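Toy storage & play table talk > Blocks and where to put them

Topic: red blocks chipping already?? and is a basket a dumb idea
11 posts

swati_felex
Hi all, long time reader, first real post. So in May we finally got rid of the big plastic toy bin and I went all in on a white play table and a woven tray basket for the blocks. The table is lovely and I have no regrets there. The blocks, hmm. I bought a painted set from Pasa, 80 pieces, and I was rolling one of the red cubes around in my hand on Friday and noticed a dark little spot near a corner. Now I can't stop seeing them. Is that paint coming off, or just how they come? And does keeping them in a basket make it worse? The weave is kind of open on the bottom and I'm picturing it chewing away at the corners every time somebody dumps the thing out.

tudenmom
Pics please! Very hard to say with painted stuff.

blockhead80
I'd bet on the basket being fine. We've had ours in wicker for eight years and the corners that went bad are the ones that hit the kitchen tile. Woven stuff has some give to it. What you really don't want is a metal bucket (ask me how I know, and how my ears know).

pasa_pasa
Gonna disagree with blockhead a little. Wicker and rattan are soft until a strand snaps, and then you've got a sharp little end poking up. We had one that left scratch lines all over a painted train. Go over it with your fingertips before you trust it, especially the inside of the rim.

swati_felex
OK, pics. Cube first, then the basket on the table.

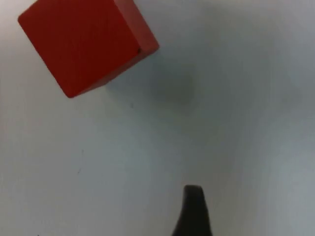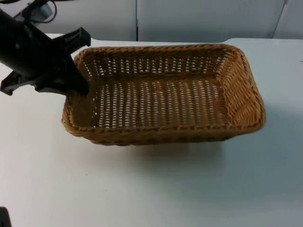

RE: red blocks chipping already??

tudenmom
Oh that's tiny! I was expecting a bald corner. The dark speck over by the side face, right? Could be a chip, could be a bit of grit in the finish. Try a damp cloth and then your thumbnail. If it moves it's dirt, and if your nail catches in it then it's a chip.

Also the corners on that cube are nice and rounded, which should help you a lot. The sharp-edged sets lose their paint so much faster.

cornerdesk1099
There's a dark dot on the tabletop too, just off the corner of the block. Super faint. Crumb? Or maybe that's your paint flake, ha. I'd wipe the table down before playtime whatever it is. Grit on a white top plus a kid shoving a block back and forth equals sanding. We ruined a perfectly good table that way and I still get annoyed when I walk past it.

pasa_pasa
Pretty basket, I'll give you that, and I like the braided rim. But look at the bottom, you can see the table through the slits. Anything small is going to drop right through there. Crumbs, beads, those awful little doll shoes. I'd put a piece of felt in it. Felt also fixes the scratching worry, so you get two for one.

blockhead80
See, I'd leave it open! The slits are a feature. Sand and crumbs fall out, you lift the basket, wipe the table, done. With a felt liner it all just collects in there, and then you're vacuuming felt, and felt does not like being vacuumed.

pasa_pasa
We will never agree on this and that's ok. Felt comes out and goes in the wash. I've got three pieces cut for ours and just swap them.

swati_felex
You two are killing me, I came in with one question and now I'm shopping for felt.

Reporting back anyway: I did the damp cloth thing on a bunch of them. A couple of specks came right off and a few didn't, and I can feel a tiny dip on those. So, some of each? I wrote to the shop and they offered to swap the set, but I'd have to box up all 80 pieces and my kid has named several of them, so that is not happening.

Still stuck on size though. The basket is pretty shallow and I don't think the whole set is going to fit without a big wobbly mountain on top. Do people split them into two baskets? Or go deeper?

tudenmom
Two shallow ones, every time! With a deep basket they tip the whole thing over looking for the one block at the bottom. With a shallow tray they can see what's there and pick it out, and cleanup is way less of a fight too. We do cubes in one and "everything weird" in the other (arches, triangles, a wooden egg that came from I don't know where).

cornerdesk1099
Second vote for two shallow. I'd leave half of them in the closet and trade every few weeks as well. They act like it's a birthday every single time.

blockhead80
Fine, I'm the lone deep basket person. Ours sits on the floor next to the couch and gets dumped, yes, but they were going to dump it anyway. At least all the blocks live in one place and I can carry it with one hand.

swati_felex
Ordering a second one of the same basket tonight, I think. Gonna try felt in one and no felt in the other and see which one I'm swearing at by the end of the month. Does anybody know if you can touch up the chipped ones? I have a little red craft paint left over, but my kid still puts corners in her mouth sometimes, so I'm nervous about it.

pasa_pasa
If she's still chewing on them I'd leave the chips alone. Check what the craft paint label says before it goes anywhere near a block.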